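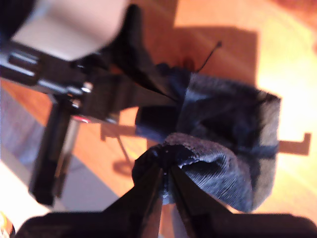

Progress report, February
To: Junpei Ichikawa, Birnosero small builds fund
Project: Grikidier (cloth handling arm, shared workshop at Oda)

Hi Junpei,

Second report, a bit longer than the first, since there's finally something to tell you beyond "the parts came"! When I last wrote, the gripper could close on a block of foam and that was the whole show. It now picks up soft stuff, mostly knits, and I've spent most of the month finding out how much harder that is than foam.

Knits are lovely to practice on (they squash down and the ribs give the fingers something to bite) and also maddening, as they never sit the same way twice. If the tips come in too high they take a thin fold and the cloth slides right out. Too low and they scrape the table, which the bench owners at Oda have opinions about. I've settled on a slow close with a short pause before the lift, and that one change did more than all my fiddling with the finger pads.

I ran 79 picks in one long evening, same cloth, dropped back in a heap each time. Roughly two thirds came up and stayed up. Most of the misses were in the early part, before I noticed the wrist bracket had worked itself loose. I tightened it, put thread lock on the bolts (should have done that in the first place, I know) and the arm quit wandering. I'd like to redo the full run from scratch before I give you a number you can quote to anybody.

What's still bugging me is light. The afternoon sun comes in low over the wood and throws big hard shadows, and the software keeps deciding a shadow is a piece of cloth. It'll go after one with total confidence. I've tried a bedsheet over the window, and that helps, but it makes me very unpopular with whoever is soldering. For now I work after 5 and use the ceiling lights. The proper fix is in the code and I've started on it, slowly.

Cables are the other headache. Fold a big piece of cloth up toward the arm and it wants to wrap around anything hanging there. I rerouted the main one along the back, and I'm still not happy with the slack at the elbow.

Money: I've spent a bit less than planned. The replacement motor was cheaper secondhand, and Buken let me have the bracket plates from their offcuts bin for the price of carrying them away. The savings went on a second set of finger pads in a softer rubber, which I haven't fitted yet. Receipts are in the shared folder, apart from the one for the bolts, which I'm still hunting for.

Next up, in the order I'll probably do it: soft pads on, elbow cable sorted, the long run again, then two pieces of cloth on the table at once. Folding is going to slip by 4 weeks, I think. I'd sooner get the picking solid first, but tell me if that messes up your own schedule and we'll talk.

Could I keep the bench for another month on the same terms? Oda needs to know before they redo the rota.

Thanks again for all this, I'm having a great time with it!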